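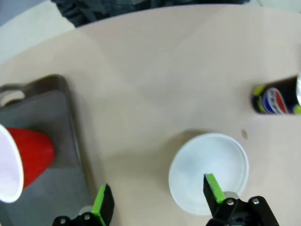 Page last changed: August, 9:15 a.m.

Skodmont Web Hosting – Frequently Asked Questions

Moving your site to us

Do I need to close my old hosting account first?
No. Keep it open until your site is running on our servers and you have checked it. If you close it early, your files and mail may be deleted before we can copy them.

How long does a move take?
A small site with a few mailboxes is normally copied within one working day. Online stores take longer, and we will agree on a time with you before we switch anything over.

Who does the work?
Isla Geddes handles most incoming moves. Send her the login for your old control panel through the secure form in your account. Please don't send passwords by e-mail.

Will my e-mail stop working?
Mail may arrive at either the old or the new server for up to 48 hours after the switch. Check both during that time. Messages stored on the old server can be copied across afterward if you ask us to.

Domain names

Can I register a domain without buying hosting?
Yes. You can park it with us or point it at another company's servers. The name server settings are under Domains in the control panel.

I already own a domain. Do I have to transfer it?
No. You can leave it where it is and change the name servers. Some customers prefer to have everything on one bill, and in that case you will need the transfer code from your current registrar.

What happens if I forget to renew?
We send three reminders to the billing address on your account. After the expiration date the site and mail go offline. A late renewal is often possible, but the registry may charge a fee and we have to pass it on.

Plans and limits

What is the difference between Miluvmont and Paterson?
Miluvmont is our shared plan and suits most small business sites. It includes 47 mailboxes. Paterson is a virtual server with its own memory and disk space, and it has no fixed mailbox limit.

Is there a limit on outgoing mail?
On Miluvmont you can send 3,000 messages a day. Newsletters count toward this – if yours goes to a long list, ask us about sending it in batches.

Can I change plans later?
You can move up at any time and pay the difference for the rest of the billing period. Moving down takes effect at the next renewal.

Web design

Do you build sites as well?
Yes. Flora Strachan and Ayuba Boateng design and build sites for customers on either plan. We quote a fixed price once we have seen your text and know how many pages you want.

Can I edit the pages myself?
Sites we build come with Zuvosis, our page editor. It runs in the browser, so there is nothing to install. Older sites made before we had Zuvosis can be converted, but custom scripts have to be checked by hand.

Billing and support

How can I pay?
By card or bank transfer. Invoices are in your account under Billing. Questions about an invoice go to Kalliopi Tsakiris.

When is support open?
Phones are answered from 8 a.m. to 6 p.m. Tickets opened later are read the next morning, except for reports of a server being down, which go to the person on call.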